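Front desk and hospitality – minutes, July

Present: Dulce Robles (chair, notes), both desk shifts, one from Khaemba by phone. Started 3 min late.

1. Candy for the open house
Twist-wrapped kind again, steel bowl. Pink ones and yellow-green ones both OK'd.
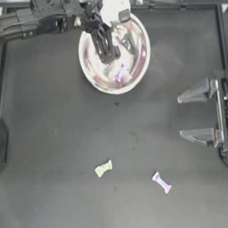
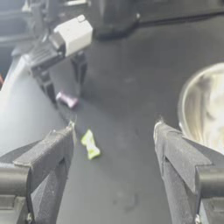
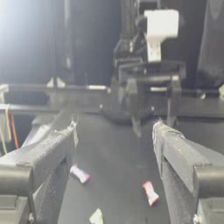
Candies on the dark gray table 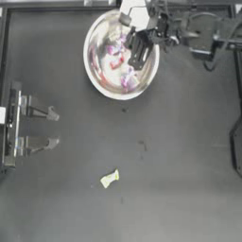 Agreed to order from Grumberg, 18 bags. Modex was cheaper but only does mixed bags with chocolate and it melts – no. Total $347 incl. shipping, Dulce to put it on the hospitality line. Somebody asked about sugar free, one bag seperate, own dish with a label.

Bowl stays on the table all day, gets topped up at lunch and again at 3. Loose candy goes back in the bowl at closing, torn wrappers in the trash. Table needs a wipe too, smudges show badly on the gray.

2. Name badges
72 printed so far. Gristbridge list still not in – Dulce to chase. Blank ones at the desk for walk-ins, with a marker that works this time.

3. Coat rack
Wobbles. Khaemba will lend us thiers, pick up before the open house.

4. AOB
Parking signs – held over. Coffee order same as last time.

Next meeting after the open house, same room, bring receipts.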